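Sorting and Small Parts Hall: Photo Gallery

Stirnano Center for Materials and Handling
Home > Visit > Galleries > Small Parts Hall

The Small Parts Hall occupies the ground floor of the former Tunari packing works and is the part of the Center most often requested by visiting schools and trade groups. It is devoted to a modest subject: how loose items are held, separated and put in order before they are packed. The collection numbers 2,607 catalogued objects, among them trays, scoops, bins, sieves, counting boards and the assorted contents that were once kept in them.

This page presents a selection from the hall as it is currently arranged. Entries follow the visitor route from the street entrance to the rear workroom. Photographs of the first six stations are being replaced following the September rehang, and the captions are given here without them. Catalog entries for all objects on display may be consulted at the reading desk during opening hours.

Station 1. Entrance cases
Wooden type trays and seed drawers from the Vidal bequest. The drawers are displayed open, in the order in which the family used them, with the original paper labels retained. Three labels were found detached and have been placed beside the drawers to which they are believed to belong.

Station 2. The counting boards
Pharmacists' and button makers' counting boards, arranged by date. The earliest is a triangular board with shallow ridges, used for setting out items in rows. Visitors may handle the reproduction board on the side table.

Station 3. Scoops and shovels
Hand scoops in tin, horn and enamel. The enamel scoops came to the Center from the Cloro confectionery works and were in daily use until the works closed. The long-handled shovel mounted above the case was used for boiled sweets.

Station 4. The sieve wall
A display of 37 sieves hung by mesh size, coarsest at the left. The frames were cleaned and rewired where necessary by the Center's conservation staff under the direction of Tahmineh Rahimi. Replacement wire is marked with a blue thread at the rim.

Station 5. The packing bench
A restored bench from the Tunari works, complete with paper roll, string holder and brass scale. The scale is inspected each year and remains accurate. The worn section at the front of the bench is original and has been left unvarnished.

Station 6. Household boxes
Button tins, nail boxes and sewing baskets donated by local residents. Contents have been kept together exactly as received, including items that do not match. The donors' own notes are reproduced in the binder at this station.

Station 7. The open bin
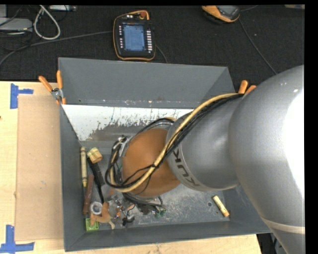
Photograph: Monique Hervieu / Stirnano Center. Reproduction by permission only.

Flared gray metal bin on a light wooden tabletop, with small mixed objects gathered mainly along the left side. They include a long pale-yellow stick, similar in shape to a crayon, and next to it a small yellow-tan cup-shaped piece lying on its side. The scratches and pale scuffs on the floor of the bin have been left untreated, as has the worn surface of the sloped panel at the back. Arm marked KUKA.

Station 8. Divided trays
Compartment trays in tin and molded fiber, ranging from 9 to 24 sections. The trays are shown empty so that the construction of the dividers can be studied. A stacking set is available for handling on request.

Station 9. Labels and tallies
Printed labels, tally slips and stock cards from the Vidal and Cloro archives. Light levels in this area are kept low for the protection of the paper. The cards on display are changed twice a year.

Visiting the hall
The Small Parts Hall is open to the public during the Center's regular hours. Guided visits for groups of 8 or more must be arranged in advance through the education office. Bags and umbrellas should be left in the lockers by the entrance. Photography without flash is permitted at all stations except Station 9.

Image requests
Requests for reproduction should state the station number, the intended use and the size at which the image will appear. Publishers are asked to supply a proof of the caption before printing. Corrections to catalog information are welcome and should be addressed to the registrar, with the object number where known.

Page last revised 17th February.

Related pages: Plan of the Ground Floor | The Vidal Bequest | Handling Sessions for Schools | Reading Desk and Archives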